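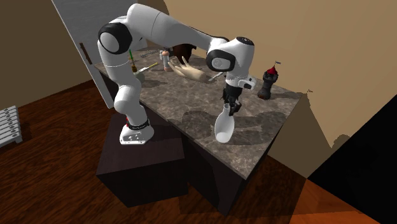
An open day at Satenetti, with questions

The arm is poised above the neck of a white vase when Orsolya Katona asks the room to guess what happens next. A man near the coffee says it will drop it. She laughs and tells him that in a simulator, dropping things is cheap.

Katona runs the manipulation group at Satenetti, which opened its doors in Besturton one afternoon in January. I went because the invitation promised "robots ready for the home," a phrase I have been reading in one form or another for most of my working life. What visitors got was a large screen and a rendered room: a white arm on a dark pedestal, a counter with a stone pattern, a door standing open behind it. The company calls the software Pudum.

I asked her why anyone should be impressed by a robot that exists only on a screen.

"I don't need you to be impressed," she said. "I need you to see where we do most of our work. If you came here and I showed you one polished trick on real hardware, you would go home with the wrong idea."

Fair enough, but the invitation did say "ready." She winced a little at that and said she had not written it.

The vase is part of a set of pick-and-place tasks. According to Katona, the current system completes 90 percent of them in simulation. I asked what the figure was on a physical arm. She said they had tried 18 of the tasks that way and that the results were "lower, and less even." I asked how much lower. She said she would rather publish it properly than hand me a number next to a plate of cookies.

That is a reasonable answer from a scientist and a convenient one from a company, and I told her so.

"Both can be true," she said. "Glossy things are a problem for us. A real camera sees a reflection and the software thinks it's an edge. Our rendered vase has a shine on it too, but it's a well-behaved shine."

The rest of the counter got some attention from the younger visitors, who wanted to know why there was a model of a hand lying on it, and a black tower with a red top and a tiny flag. Katona said the extra objects are there to make the software choose. "If the vase is alone, you have taught it to find the only thing on a table. My kitchen doesn't look like that. Does yours?"

Mine does not. It also has a cat in it, and I asked about moving obstacles. Pudum does not handle those yet – "people and pets are a separate project," she said, and that project is called Pangilinan and has three engineers on it.

I asked when she would let the arm loose in her own home. She thought about it longer than I expected.

"With my dishes? Three years, maybe. With my mother in the room, I won't give you a date."

The next group was already coming in, so she went back to the screen and asked them to guess what happens next.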